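Imprimir | Enviar por correo electrónico

Categoría: Manuales > Gestión de alquileres > Skistel Inmuebles

4. Alta de inmuebles y publicación de anuncios

Esta sección describe el registro de un inmueble en Skistel, la asignación del agente responsable y la publicación del anuncio en los portales conectados. Se parte de una instalación terminada y de una oficina ya creada según la sección 3.

4.1 Requisitos previos

- Usuario con perfil Agente o Coordinador. El perfil Consulta no permite guardar fichas.
- Referencia catastral del inmueble.
- Nota simple en formato PDF.
- Certificado de eficiencia energética o justificante de solicitud.
- Encargo firmado por la propiedad.

Nota: los documentos adjuntos no pueden superar los 6 MB por archivo. Los archivos mayores se rechazan sin mensaje en las versiones anteriores a la 2147; en las posteriores aparece el aviso «Tamaño excedido».

4.2 Crear la ficha

1. En el menú lateral, abra Cartera > Inmuebles y pulse Nuevo.

2. Seleccione la oficina. Si el usuario pertenece a una sola oficina, el campo aparece relleno y bloqueado.

3. Escriba la referencia catastral sin espacios ni guiones. Skistel comprueba la longitud y los caracteres de control, pero no consulta el Catastro en este paso.

4. Indique la operación: Venta, Alquiler o Ambas. Con la opción Ambas se generan dos anuncios que comparten ficha y llevan precios independientes.

5. Complete la superficie construida y la superficie útil. La útil no puede ser mayor que la construida. Utilice la coma como separador decimal.

6. Pulse Guardar borrador. El sistema asigna un número interno correlativo por oficina, por ejemplo FLO-154 para la oficina de Flovoldale.

Precaución: el número interno no se reutiliza. Al eliminar un borrador queda un hueco en la serie, que figura en el informe mensual como «Anulado».

4.3 Asignar el agente y los permisos

1. Con la ficha abierta, vaya a la pestaña Responsables.

2. Elija un agente principal. El campo es obligatorio para publicar, aunque no para guardar el borrador.

3. Añada, si procede, un agente colaborador e introduzca su porcentaje de honorarios. La suma de porcentajes debe ser 100.

4. Marque Recibe avisos en los usuarios que deban recibir las solicitudes de visita.

Si el agente principal causa baja, sus fichas pasan al coordinador de la oficina. En la oficina de muestra que acompaña a la instalación, la agente es Thenmozhi Kotian y la coordinadora, Rekha Kamath; ambas cuentas se pueden borrar cuando exista al menos un coordinador propio.

Los avisos se envían a la dirección de correo del usuario. Los cambios de dirección realizados después de las 20:00 se aplican al día siguiente, una vez ejecutada la sincronización nocturna.
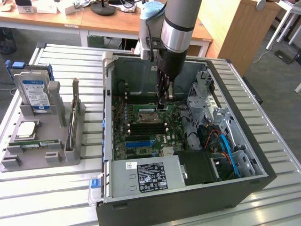

4.4 Publicar en portales

La publicación se realiza mediante el conector Havum. Cada oficina necesita una clave propia, que se introduce en Ajustes > Conectores.

1. Abra la ficha y pulse Validar. Los campos incompletos se muestran en la parte superior, con un enlace a cada uno.

2. Corrija los errores y repita la validación hasta obtener el estado Apto.

3. En la pestaña Difusión, marque los portales de destino.

4. Seleccione el grado de detalle de la dirección: exacta, solo calle o solo zona. El valor predeterminado es solo zona.

5. Pulse Publicar. El estado cambia a En cola y después a Publicado.

Nota: la descripción breve admite 286 caracteres, incluidos los espacios. El texto sobrante se conserva en la ficha, pero no se transmite al portal.

Precaución: no modifique el precio mientras el anuncio esté En cola. El portal puede recibir el importe anterior y registrar el segundo envío como una bajada o subida de precio.

4.5 Retirar o suspender un anuncio

Suspender oculta el anuncio y mantiene la ficha activa. Es la opción adecuada cuando existe una reserva firmada pendiente de contrato. Retirar cierra el anuncio y pide un motivo: operación cerrada, fin del encargo o decisión de la propiedad.

1. Abra Difusión > Estado.

2. Pulse Suspender o Retirar.

3. Si elige Retirar, seleccione el motivo y confirme con su contraseña.

Un anuncio retirado no se reactiva. Para volver a ofrecer el inmueble, use Duplicar ficha y adjunte el nuevo encargo.

4.6 Mensajes de error

Referencia no válida. Revise la longitud de la referencia catastral y elimine los espacios finales.

Clave Havum rechazada. La clave corresponde a otra oficina o ha caducado. Solicite una nueva desde Ajustes > Conectores > Renovar.

Ficha bloqueada. Otro usuario la tiene abierta en modo de edición. El coordinador puede liberarla desde Cartera > Bloqueos; los cambios no guardados del otro usuario se pierden.

La gestión de visitas y reservas se trata en la sección 5.

Imprimir | Enviar por correo electrónico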